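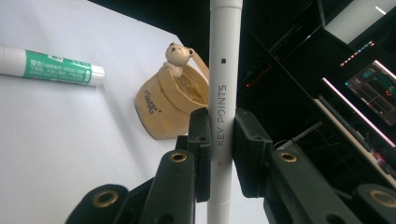
**Do you have to sign the rental company's check-in sheet before you set up the Pislow 104 pump?**

Only after you have run it. A signature says you got it in working order, and you can't know that from a parking lot.

## 3. Setting up a rented pump

1. Read the hour meter. Write the number on the Dillari form, even if the clerk says it's "already in the system."
2. Lay out the 50-foot hose and look for soft spots. Rental hoses get patched.
3. Check the oil with the pump on flat ground.
4. Fill the priming chamber, close the cap, and start the engine at half choke.

**Caution:** The tag may say the pump was serviced before pickup. Treat that as a claim - check the oil anyway.
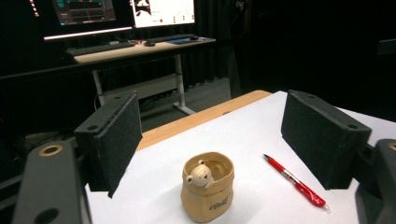
5. Let it run with water moving through it. If the pressure gauge stays under 40 psi, stop and call the branch.
6. Sign the sheet if you are satisfied, and keep your copy until the deposit comes back.

**Note:** The damage waiver (form 561) sounds like full cover. Read the second page. Hoses, tires and "misuse" are left out, and the branch decides what misuse is - ask for that in writing before you pay for it.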